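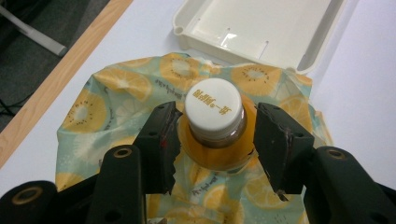
Wie viele Durchgänge soll eine Arbeitsgruppe für eine Greifaufgabe aufzeichnen?

Für die Projektarbeit im Kurs Wotamden sind 122 gültige Durchgänge je Aufgabe vorgesehen. Ungültige Durchgänge werden im Protokoll vermerkt und wiederholt.

Vorbereitung

Die Gruppe stellt die Flasche aufrecht auf das Tuch. Der Deckel bleibt geschlossen. Vor Beginn sind die Schraubverbindungen des Handgreifers zu prüfen; abgenutzte Greiffinger sind der Kursleitung zu melden.

Durchführung

1. Aufzeichnung in Clollus starten und Gruppennummer eingeben.
2. Greifer vollständig öffnen und von oben über die Flasche führen.
3. Beide Finger auf gleicher Höhe ausrichten, dann langsam schließen.
4. Flasche anheben, auf der markierten Fläche absetzen, Greifer öffnen.
5. Aufzeichnung beenden.

Berührt ein Finger die Flasche vor dem Schließen, gilt der Durchgang als ungültig.

Abgabe

Die Daten sind bis Ende Mai im Ordner der Gruppe abzulegen. Gruppen umfassen höchstens vier Studierende. Rückfragen nimmt die Werkstatt in Raum 259 entgegen.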